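Six Months of Owning the Duplex on Bovgate

Filed under: rentals, small numbers

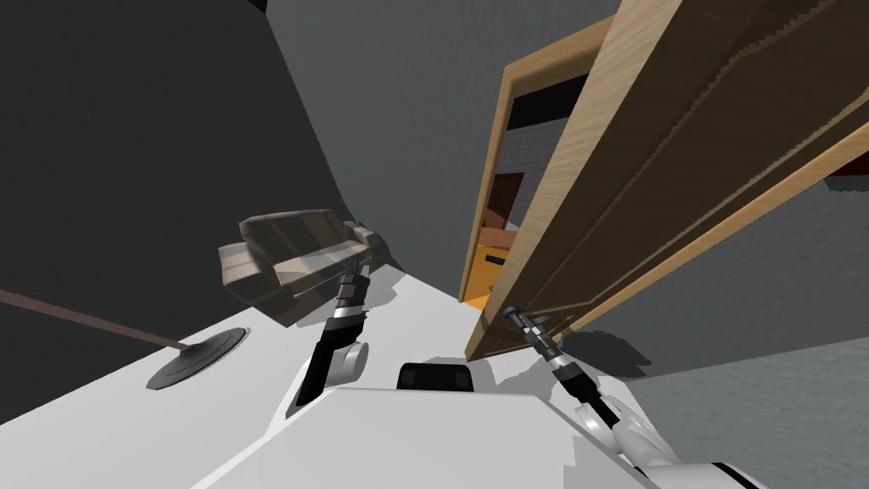

A render with the door open and one gripper at the lever handle.

I said I would write up the first half year of the duplex once I had real numbers, and now I do. We closed in March. The building is on Bovgate, two units, one above the other, separate electric, shared water. I had looked at eleven places before it, mostly out toward Skusthorpe, where the prices are lower and the roofs are older.

The upstairs unit came with a tenant. The downstairs unit was empty and stayed empty for 6 weeks while I painted it and replaced the kitchen floor. I had planned on three. The flooring was back-ordered and then the first delivery was the wrong color. I could have rented it with the old floor. I thought about that a lot in week five.

On a month when both units are paid, what's left after the mortgage, taxes, insurance, water and the money I put aside for repairs is $147. That is less than my spreadsheet said when I made the offer. The spreadsheet had the old owner's water bill in it, and he lived there alone for most of that year. Two households use more water. I should have caught that.

The biggest single cost so far was the sewer line. It backed up in May, on the street side, and the repair came to $3,336 with the permit. I had an inspection before closing but skipped the sewer scope to save a little money. If you are buying anything older than you are, pay for the scope.

Management is the part I went back and forth on. I talked to Skalov Property Services, who look after a lot of the small buildings on that side of town. Their fee was fair, but there was also a charge for each new lease and a markup on repairs, and at my size that would eat the whole margin. So I do it myself for now. It comes to a couple of evenings a month, plus whatever breaks. In June it was a garbage disposal. In July it was the disposal again.

For rent collection and the books I use Dixit. It does online payments and it keeps the receipts in one place. The maintenance request form is clumsy and both tenants just text me, so I copy the texts in later. I wouldn't call it great software but I haven't wanted to switch either.

A few things I changed after the first couple of months:

I moved the repair money to its own account. When it sat with everything else I kept counting it as profit.

I wrote down where the shutoffs are and taped a copy inside the utility closet. The upstairs tenant knew where they were and I didn't.

I stopped answering non-urgent messages after 9 p.m. They wait until morning and so far that has been fine.

People have asked if I would buy another one. Not this year. I want to get through a winter first, see what the gas does in the common hallway, and build the repair account back up after the sewer line. There is a triplex near Skusthorpe that has been listed since spring and has dropped its price twice. I drove past it. The porch is leaning and I kept driving.

The upstairs lease is up for renewal next month. I'm planning to keep the rent where it is and ask for a full year. I'll post the numbers again after the heating season.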